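Section 2. Planning and Budgeting for a Tabletop Serving Cell

2.1 Scope

Use this section before placing an order. It covers the arm, gripper, wrist camera, table and tableware needed for one Ososance serving cell. Installation of the arm is covered in Section 3. Network and power wiring are covered in Section 4.

Prices are list prices from May 2020 and do not include freight or sales tax. Ask your Kusberg dealer for a current quote before you submit a purchase request.

2.2 Before You Start

Have the following on hand:

- Floor plan of the room, with outlets marked
- Door and elevator widths along the delivery route
- A list of the objects the cell will handle
- The name of the person who will approve the purchase

2.3 Planning Steps

1. Write the task list. State each task as one pick and one place, for example "pastry from tray to platter." Tasks that need two hands must be listed separately and quoted for a two-arm cell.

2. Measure the objects. Record the widest and narrowest grip point of each item. The standard Grewal finger set opens to 50 mm. Items wider than this at every grip point need the wide finger set.

3. Sort the objects by how they behave in the grip. Use three groups: rigid (porcelain, metal cups, cutlery), soft (bread, pastry) and flexible (napkins, cloth). Order spare finger pads if more than half of the list is soft.

4. Choose the table. A white top gives good contrast with dark or colored items and poor contrast with white porcelain. If white plates are on your list, budget for a colored cloth or placemat to go under them.

5. Check the clearance. Leave space behind the table edge for the arm base, the rail and the cable loop. The cable must hang free through the full range of the arm.

6. Set the number of place settings. Order tableware for the cell in complete sets, plus 2 spare sets. Mixed patterns slow down setup and make results hard to compare between shifts.

7. Fill in the budget sheet (2.4) and send it to your dealer with the task list attached.

CAUTION: Do not order the arm before step 5 is complete. Arms returned because of a clearance problem are subject to a restocking charge.

2.4 Budget Sheet

Enter one line for each item below.

Arm and controller: per dealer quote
Gripper with standard fingers and wrist camera: $2,297
Wide finger set: optional, per dealer quote
Table with rail: per dealer quote
Spare finger pads: one pack for every 6 months of use
Tableware and linens: local purchase
Food for trials: local purchase, charged to operating funds
Operator training: per dealer quote

NOTE: Food is often left out of the first budget. Soft baked goods lose their shape after repeated gripping and must be replaced during a trial. Keep this line apart from the equipment lines – most purchasing offices will not accept it as a capital cost.

NOTE: Glossy porcelain and polished steel reflect room lighting into the wrist camera. If the room has bare overhead fixtures, add a line for diffusers. Matte tableware is an alternative if appearance is not a concern.

2.5 Lead Times

The arm and controller ship from the Genden warehouse as one unit. The gripper ships separately and may arrive first. Do not open the gripper case until the arm is mounted, as the warranty seal is checked at installation.

Orders for delivery before the end of the year must reach the dealer by November.

2.6 Approval

The completed sheet must be signed by the site lead and by the person responsible for the room. Send questions on eligible costs to Ghada Yammine, Kusberg Order Planning, and quote the sheet number in the subject line. Keep a signed copy with the cell logbook.

Figure 2-1 shows a typical rigid and soft object mix on a white tabletop, as used for the task list in step 1.

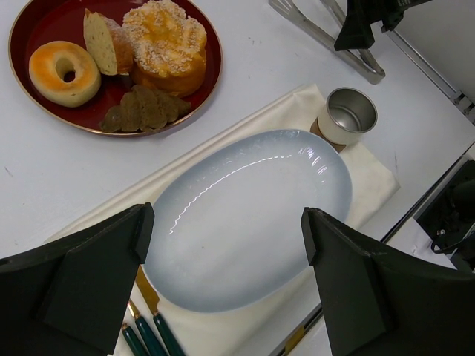 Figure 2-1. Wrist camera view: platter on folded napkin, with baked goods on a tray, tongs, metal cup and cutlery.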